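Clemik Technical Courses
Unit 4 handout: Setting up and looking after the two-handed bench cell
Issued 2023-01-21

4.1 What the unit covers

These notes go with the practical on the bench cell. The cell has two arms, each with a multi-fingered hand, working over a fixed table. It is used for picking up, passing and placing small parts. You will bring the cell up from power-off, check both wrists, set the finger zero positions and record the result. Programming is left to Unit 5.

Read sections 4.2 and 4.3 before the session. Keep a copy of the log sheet with you at the bench.

4.2 Before power

Isolate the cell at the wall and hang your tag on the isolator. Clear the table. Tools left inside the reach of either arm are the usual cause of damage to the finger tips, and a replacement set takes weeks to arrive.

Go over each arm from the base towards the wrist. At every joint housing, look for cracks, missing screws and rubbed patches. Turn the wrist by hand through its full travel and watch the cable. It should follow the forearm with enough slack to reach both ends of the travel, and it must never pass between two housings. If the jacket is marked, stop and fill in a fault slip. Do not tape it.

Check the wrist ring on each side. The ring carries the whole load of the hand, and a loose one shows up later as a grip that drifts to one side. Tighten the screws in opposite pairs, a little at a time, and go round twice.

4.3 Bringing the cell up

Remove your tag, switch on at the wall and wait for the controller to finish its start-up test. Enable the left arm first, then the right. Each arm should hold its position without hunting. A slow sag at the elbow means the brake has released before the motor has taken the load; press stop and report it.

With both arms holding, send each hand to fully open. The fingers should arrive together. A finger that lags is sticking or has lost its zero, and the two faults are told apart in 4.4.

4.4 Finger zero and the hold test

The zero is the motor count at which a finger is taken to be straight. It is stored separately for every finger joint and is lost whenever a finger is changed. On the Plolside controller the centre value is 2,021. A healthy joint rests within 20 counts of it either way. If the reading is outside that band but steady, the zero has moved and can be set again. If the reading changes each time the finger is opened, the finger is sticking and must be cleaned before anything is stored.

The hold test is done after the zeros are stored. One hand holds the small black test piece against the table while the other stays open and clear on the far side. Leave both in position for the full count and read the finger values at the start and at the end.

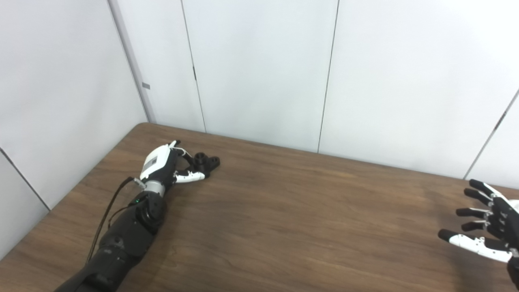 Horobets asked whether the open hand needs to be powered during the hold, given that only the holding fingers are being read. It does. The two hands share a supply, and a hold that passes with one hand switched off may fail when both are drawing current. For the same reason the readings from a single-hand test must not be copied on to the two-hand log sheet.

Swap the hands over and repeat. The limits are the same on both sides. A closed finger should read between 1,034 and 1,097 while it is pressing on the test piece. A lower value means it has closed too far and is probably missing the part; a higher one means it has stopped short. Move the part and try again before touching any settings.

4.5 Routine care

Wipe the finger tips with a dry cloth at the end of each session. Solvent hardens the tip material and must be kept off it. Wipe the table as well, as grit on the surface works its way into the lower finger joints.

The finger joints take one drop of light oil each at the April service and none in between. Wrist screws are checked at the start of every session, as in 4.2.

Store the arms folded, with the hands open. A hand left closed under power will heat its motors and trip the controller.

4.6 Log sheet

Enter the zero for every joint, the start and end readings of both hold tests, and the state of each cable. Write the values as shown on the controller, without rounding. File the sheet in the Harkum folder next to the isolator, and bring a copy to the Unit 5 session.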